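Orketti to Open Home Sewing Pattern Library in Dollcombe

Borrowing service for printed patterns moves out of storage and into a permanent shop unit

DOLLCOMBE, March – Orketti, the sewing supply company based in Totport, will open a lending library of printed sewing patterns next month in the former shoe store on Quansah Street. The library will hold 1,541 patterns at opening, including 978 that are out of print.

Membership is open to anyone with a Dollcombe or Totport address. It costs nothing to join. Members may borrow 2 patterns at a time for 2 weeks and can renew by phone, by email or at the counter. Late returns will not be fined, but a member with an overdue pattern will not be able to take out another until it comes back.

Most of the collection came from the stock of closed fabric stores, which Orketti bought over a number of years and kept in its Totport warehouse. The rest was given by home sewers and their families. The oldest items are dress and apron patterns printed on plain tissue with punched holes in place of printed lines. The newest are children's coats and work pants from recent catalogs.

"People kept asking us for patterns we could no longer order," said Ebenezer Abugri, who manages the project for Orketti. "We had many of them in boxes. Selling a single copy helps one customer, and then the pattern is gone. Lending it means the next person can have it too."

Borrowers will be asked not to cut the original tissue. The library will have tracing paper for sale by the yard and two large tables where members can trace a pattern before taking it home or in place of taking it home. Tracing wheels, weights and rulers can be used in the building at no charge. Pins are allowed on traced copies only.

Each pattern has been unfolded, checked against its instruction sheet and placed in a flat cardboard sleeve. Where a piece is missing, the sleeve says so on the front. Patterns with missing pieces may still be borrowed, and staff will accept a traced replacement from any member who owns a complete copy in the same size.

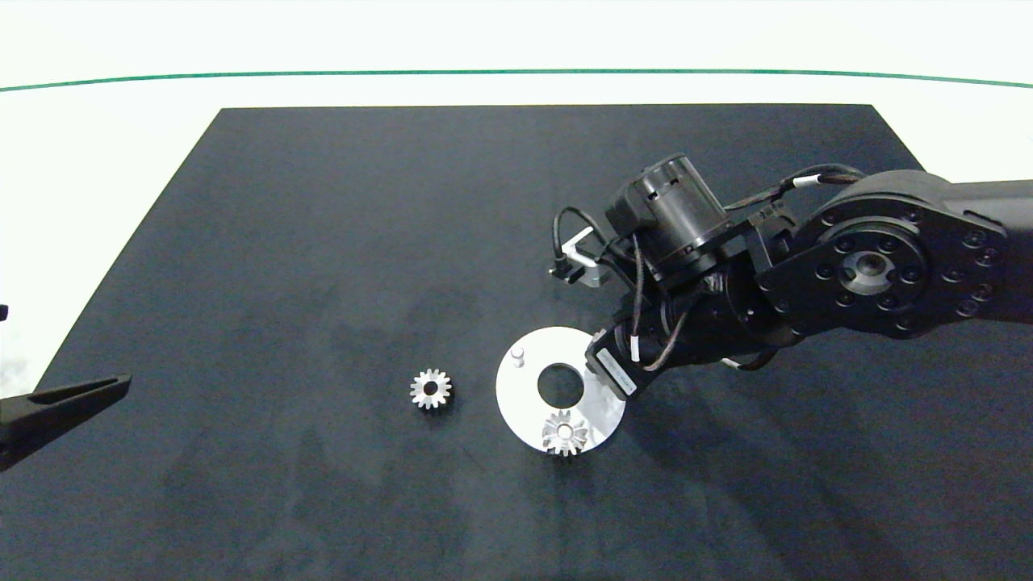 Regular customers at the Totport store were asked for their views on the lending rules before they were settled. One wrote that two weeks was enough for a skirt but too short for a lined jacket, and that she would want to keep the instruction sheet until the sleeves were in. Orketti has since agreed that instruction sheets may be photocopied at the counter for the price of the paper.

The catalog can be searched by garment, size range, decade and pattern number. Sizes are listed by body measurement in inches because printed size numbers have changed a good deal over the years, and a size 14 from an older envelope will not fit a person who wears a 14 today. A printed copy of the catalog will be kept at both locations for people who prefer to look through it on paper.

A reservation shelf at the Totport store will let members there collect and return patterns without making the trip to Dollcombe. The van that already runs between the two sites will carry the sleeves. Reserved items will be held for five days.

Orketti will also offer evening sessions at the new library on adjusting a pattern to fit. The first will cover lengthening and shortening a bodice. Later sessions will deal with pants, set-in sleeves, and grading a pattern up or down when the right size was never printed. Places must be booked, and those attending should bring a pencil, a tape measure and one garment that fits them well. Machines are not needed.

Donations are welcome once the library is open. Patterns should be dry and free of mold. Cut patterns are accepted if all the main pieces are there. Magazines, knitting leaflets and fabric cannot be taken at present.

The library will open at 10 a.m. and close at 5:30 p.m., with later closing when a session is being held. There is step-free access from Quansah Street and parking behind the building.

Membership forms are available now at the Totport store and will be available in Dollcombe from opening day. Press inquiries should be addressed to Ebenezer Abugri at Orketti, Totport.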